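Workshop notebook, Jan 5, 2019
Food props, white table: pan, roll and basket
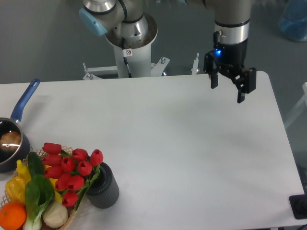

Deirdre Ó Dubhghaill thinks the roll ought to live in the basket with the orange and the peppers, and that the saucepan should be left for things a person would really cook. I see her point, and I went back and forth on it over a pot of tea, but I am keeping the roll in the pan for now. It has a lovely shine on its crust, and against that dark nonstick you can find it at a glance, which you can't say of everything in the Prirnville box.

So, notes for whoever picks this up on Monday (probably me, with no memory of any of it).

The saucepan stays on the left with its long blue handle pointing up and over to the right. I tried it the other way first and kept catching it with my sleeve. The right half of the table is to be kept clear of food until we've settled the order we're doing things in. Please don't park mugs there, however tempting all that white is!

The wicker basket goes in the near left corner, orange at the front, yellow peppers behind it. I do like that basket. It came from the Tomar shop in April with a plastic one that has since cracked, and the weave has held up far better than I expected, though it sheds little bits when you drag it, so lift it. The artificial fruit and veg want a wipe with a barely damp cloth now and then, no washing-up liquid. We lost the colour off a tomato that way and I still feel a bit guilty.

Labels. Everything in the food box has a number in the Brinda list now. The orange is 1402 and the basket is 3778, and I've put the saucepan down under kitchenware, where it should have been all along (it was under "misc" with the string). The peppers had one entry between them, so I've split it, big and small. If you find an old paper tag on anything, take it off and drop it in the envelope in the drawer.

Weighed the pan while I was at it, for the shelf sheet, and then found our scales were reading 5 grams over with nothing on them. Have crossed it out. Will do it again with the Drurmont scales once they're back upstairs, and the basket too, as I'd guessed 300 grams for it and would like to know if I was anywhere near.

Deirdre also asked about a lid for the saucepan. There was one, I'm nearly sure, with a knob that wobbled. Look in the cupboard under the sink before buying another.

Still to do: second cloth for the box, new page for the bread things, ask about the tomato.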